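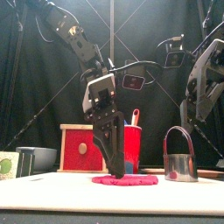

Pink dough on the big white board

Skurkthorpe Bakers' Board > Flatbreads and Wraps > Pink flatbreads, who else is hooked?

crumbhorn
September 22, 2018
I've made these 6 times now and I'm still as giddy as the first go! It's the beetroot flatbread from the Palari cookbook, only I've messed with it. 800g strong white flour, 140g cooked beetroot blitzed to a paste, a good pinch of salt, a spoonful of yoghurt and enough warm water to bring it together. No yeast. Half an hour's rest under a bowl and then straight into a dry pan, as hot as you dare. They puff up like cushions and the kitchen smells of earth and toast (in a good way, I promise).
Question for the board: do you roll yours or press them out by hand? I'm a presser.

muddyspoon
Roller here, sorry. If it's uneven the thick bits stay doughy and the thin bits go to crackers. Lovely colour though!! Is that raw beetroot or the vac-packed sort?

crumbhorn
Vac-packed. Raw gave me a stronger pink but the bread tasted like the allotment.

tealady_north
I like uneven. You get the chewy part and the crisp part in one bread and everybody fights over the ends. Pressing all the way for me, with oiled fingers, from the middle outwards.

old_proofer
Going to be a spoilsport about the no yeast. You're missing so much flavour. Make it the night before with a tiny bit of dried yeast, leave it in the fridge, and you'll never go back. I do a batch every May for our street lunch, 23 breads last time, all of them cold-proved.

muddyspoon
But then it isn't a quick tea any more is it? The whole joy is coming in at six and eating by seven.

old_proofer
Ten minutes' work the evening before. Hardly a hardship.

crumbhorn
I'll try it, I'll try it! Though I do love them plain. Has anyone kept the pink after cooking? Mine go a bit tan in the middle, pretty at the edges.

tealady_north
Squeeze of lemon in the dough. Helps a lot. And take them off a touch sooner than you want to.

fennelfan
Vinegar does the same job and you can't taste it. I use Wallia flour, the soft one, and it rolls out like a dream. Sticks less too.

old_proofer
Soft flour for flatbread? No. Tears the moment you stretch it.

fennelfan
Mine don't tear :) Longer rest, that's all.

muddyspoon
What are we putting on them? I had the Swanepoel pickled carrots with feta and loads of dill last night and I could have eaten the lot standing up.

crumbhorn
Oh that sounds gorgeous. We had fried eggs and chilli butter. Doing a lemon batch tonight, half pressed and half rolled, will report back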